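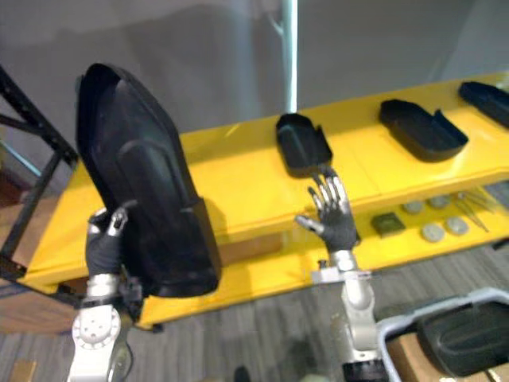 Can a machine do the chores yet? Frequently asked questions

Reading time: 5 minutes

These are the questions we get most often about two-handed robots and ordinary work, at home and on the shop floor. The answers are revised each January. They cover handling tasks only: picking up, moving, sorting, folding, loading. Lawn mowers and robot vacuums have their own page.

Can I buy a robot that does the housework?

You can buy machines that do one job each. A general machine that clears the table, loads the dishwasher and then folds the towels, in a house it has not seen before, is not something we would tell a reader to spend money on this year.

Why is shop-floor work further along?

The floor is level, the lighting is constant and the parts are known. A moulded tray comes off the line in the same shape every time. A tea towel does not hold a shape at all. Staff can also rearrange a work cell to suit the machine, and few households will move the kitchen bench for one.

What counts as a chore on the shop floor?

We use the term for work that sits between the proper operations: taking moulded shells off a shelf, putting trays back, topping up small parts, clearing offcuts. It is seldom written into a job description and it eats a fair bit of the day. In the Emoscombe trial, tray handling took up 67 minutes of a shift when done by hand.

What happened in the Emoscombe trial?

A two-armed machine with five-fingered hands was given a shelf of black plastic trays and shells in mixed sizes. It had to lift each piece, turn it and place it in the correct bin. Over the trial it attempted 359 lifts and completed 218 without help. Most failures were at the grasp, with the next largest group at the release, where a piece went into the bin at the wrong angle and fouled the one under it.

Is that a good result?

It is a useful one. It is not good enough to leave the machine on its own for a shift. A person still had to be within reach of the stop button and was called over often enough that no labour was saved.

Why are large, light pieces hard?

A long shell held at one end acts as a lever. A small error at the fingers becomes a large one at the far tip. It also blocks the view of whatever is behind it, so a machine relying on cameras at the head may lose sight of the shelf at the moment it needs to place the other hand. Black plastic adds to the trouble, as depth sensors tend to return poor readings from dark or glossy surfaces.

Wouldn't suction cups or a plain gripper do the same job?

For one part, yes, and more cheaply. If your line runs a single tray, buy a suction tool. Fingers start to earn their cost when the same station handles shells, blocks, discs and thin rods, and even then rods remain the weak point. Lying in a cluster they are difficult to separate, and a fingertip that suits a tray rim is too broad for them.

Why put gloves on a robot hand?

Grip, mainly. A rubbery or woven covering raises friction against smooth plastic and keeps grit out of the joints. Gloves wear through and should be treated as a consumable - check the thumb first.

How fast are they?

Slower than a person on nearly everything we have timed. Vira Shevchuk, who runs our bench tests, allows 90 seconds for a two-handed lift, turn and place. An experienced worker does it without breaking stride.

Do two arms help?

They do for regrasping. One hand can hold a piece while the other takes a better position on it. The cost is planning: each arm has to stay clear of the other, the shelf and the load. We have seen machines use the second arm very little, even where it was the main selling point.

Which household chores are closest?

Moving rigid items from one known spot to another. Unloading cups from a dish rack is plausible, and so is putting toys in a tub. Laundry is improving but still slow. Anything involving wet food, knives or a toddler underfoot should wait.

Should a small workshop wait or start now?

Start with the shelf. Fixed positions for each part, colours that contrast with the stock, and bins that do not shift when bumped will all help your staff now and any machine later. The Kalniņš and Muller shelving guides are both adequate for this. Brallska users should note that the older uprights do not accept the newer brackets.

Last revised 27th December.

We use cookies to remember your settings and count visits. Accept / Manage preferences

Comments (3)

tradie_mark: 218 out of 359 would get an apprentice sent home. Fair write-up though.

Jo P: Does the tray figure include walking to the bins? Ours are at the far end of the shed and that's most of the time gone.

Vira Shevchuk: Jo - no, bins were beside the station. Add your walking time on top.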